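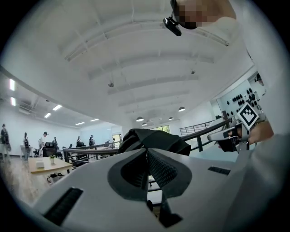
White ceiling with curved beams.

Rodent Control: Frequently Asked Questions
Updated Jun 24, 2024

Which products do you use indoors?
Fletar wax blocks, placed only in locked bait stations. Snap traps are used in kitchens and pantries. Loose pellets are not used inside a dwelling.

How large a gap can a mouse get through?
A gap of 6 mm is enough for a juvenile house mouse. Gaps around pipes and weatherboards are packed with stainless steel mesh and sealed. Expanding foam alone is gnawed through.

How many visits are included?
The Graltatance Standard plan covers 4 visits. Properties over 300 square metres are quoted separately.

Is there a charge for a missed appointment?
Yes, $38. It is waived if you reschedule by noon the day before.

Are the stations safe around dogs?
Stations are tamper-resistant — they are not dog-proof. Tell the technician about pets when booking. If a dog has eaten bait, ring your vet immediately and keep the label.

When does activity peak?
In most districts, from May, as nights cool and mice move into roof cavities.

Who do I contact about a report?
Cornel Neagu, service coordinator, Manole depot. Quote the job number printed on your invoice.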